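Plidonetti stellt Wartungsablauf für den Handgreifer Banano vor

Gelenke prüfen, Finger ausrichten, zurück an die Wäsche: neue Anleitung ab Februar

Bedia. Ein Greifer, der den ganzen Tag Stoff anfasst, will gepflegt werden, und zwar regelmäßig! Plidonetti hat deshalb für den Handgreifer Banano einen eigenen Wartungsablauf ausgearbeitet, der ab Februar mit jedem Gerät ausgeliefert wird. Entstanden ist er in der Werkstatt in Bedia, direkt an der Werkbank und mit Geräten, die vorher im täglichen Einsatz waren.

Der Ablauf dauert rund 16 Minuten und kommt mit 2 Werkzeugen aus, einem Stiftaustreiber und einer Fühlerlehre. Zuerst wird das Gestänge von Fasern befreit. Gerade bei Baumwolle und Bettwaren setzt sich Flusen gern an den Gelenkstiften fest, und dann laufen die Finger schwerer, als sie sollten. Danach werden die Stifte einzeln auf Spiel geprüft. Wer einen ausgeschlagenen Stift findet, tauscht ihn gleich aus; die Ersatzteile liegen im Beutel bei.

Fällig ist die Wartung nach 400 Greifvorgängen. Das klingt nach viel Aufwand, geht aber nach kurzer Übung flott von der Hand, und wir freuen uns sehr darüber, wie leichtgängig ein frisch gereinigtes Gestänge wieder läuft. Geschmiert wird übrigens sparsam und nur am Stift selbst, denn Öl an den Fingerspitzen landet sofort auf dem Stoff.

Neu ist auch die Einstellhilfe von Mockus, einer kleinen Werkstatt, mit der wir seit 2 Jahren zusammenarbeiten. Sie hält beide Finger in der richtigen Stellung, während das Gestänge gespannt wird. Bisher war dafür eine dritte Hand gefragt (oder sehr viel Geduld).

Die Anleitung liegt gedruckt bei und wird auf Anfrage auch als Datei verschickt. Wer bereits einen Banano nutzt, erhält den Beutel mit Stiften und die Einstellhilfe kostenlos über die Werkstatt in Bedia.

Pressekontakt: Plidonetti, Pressestelle, Bedia
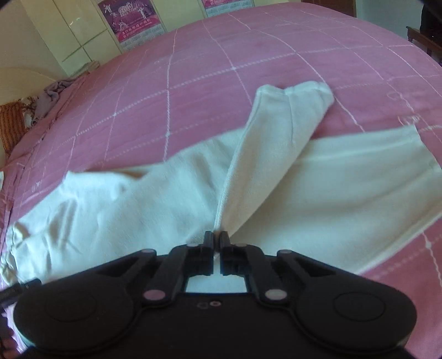

Den Abschluss jeder Wartung bildet die Stellprobe der Finger am Stoff. Das Gerät wird dazu an ein ausgebreitetes Wäschestück geführt, und der Blick geht auf den Spalt: So schmal wie zwischen den beiden schwarzen Fingern vor dem cremeweißen Stoff darf er in dieser Stellung gern sein. Stehen beide Finger dabei nebeneinander auf gleicher Höhe, wird das Ergebnis auf der Wartungskarte eingetragen.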